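Drying Rates of Cotton Cloth in Unheated Rooms
Project report, second year, Textiles and Materials

1. Background

Damp cloth left in an unheated room may take more than a day to dry in winter. During that time the air in the room becomes humid and the cloth can develop a smell. The aim of the project was to measure how quickly plain woven cotton loses water at low temperature, and to find out how far air movement affects the rate when no heat is supplied.

The work was limited to cotton. Blends were left out after the first trial, in which the polyester content of the samples could not be confirmed.

2. Materials

Two cloths were used. The first, sold as Astov, is a light plain weave. The second, Itar, is heavier and has a closer weave. Both were washed twice before testing to remove any finish, then dried flat and cut into squares of equal size. Edges were hemmed with a single line of polyester thread. The mass of the thread was included in the dry mass of each square and no correction was made for it.

We prepared 12 squares, six from each cloth. Each was marked at one corner with laundry pen.

3. Method

Tests were carried out in November in the ground floor store at Junstead, where the heating is off all year. Air temperature and relative humidity were logged throughout. The door was kept shut except when readings were taken.

Squares were soaked in tap water, spun in a small domestic spinner and weighed. They were then hung from a line by two pegs at the top edge. The mass was recorded every hour until two readings in a row agreed to within the resolution of the balance. There were three arrangements: still air, a desk fan on its low setting, and the same fan on its high setting. Each was repeated 5 times, which gave more than enough data for the Astov but left gaps for the Itar, where two overnight runs were lost - the logger batteries failed.

4. Results

Moving air shortened the drying time of both cloths. With the fan on low, the mean drying time of the Astov squares fell by 49 per cent compared with still air. The high setting gave little further gain. The Itar squares followed the same pattern, with a wider spread between repeats.

In every run the rate was nearly constant at first and then dropped. The drop came later for the heavier cloth. Hems were the last part to dry, and in the Itar they still felt damp when the balance showed no change over an hour.

5. Discussion

The early, constant part of the curve is set by how fast vapour leaves the surface, so air movement has most effect there. Once the surface is dry, water has to travel through the cloth and the fan matters less. This agrees with the Nautiyal drying tables we were given in the first term, although those were drawn up for warmer conditions.

The main weakness is humidity. It rose during the still air runs and was not controlled. A larger room or an open window would probably reduce the difference between the arrangements. Pegging is a second source of error, as the cloth under each peg was doubled by the grip and dried slowly.

6. Further work

We would repeat the Itar runs with mains power for the logger, and test squares without hems.

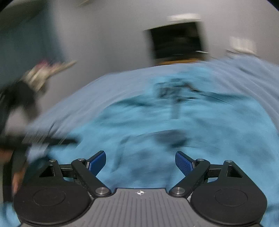 Aidan Flanagan asked whether the spinner had been loaded with the same number of squares each time, as an uneven load would change the starting mass and might account for part of the spread in the Itar results.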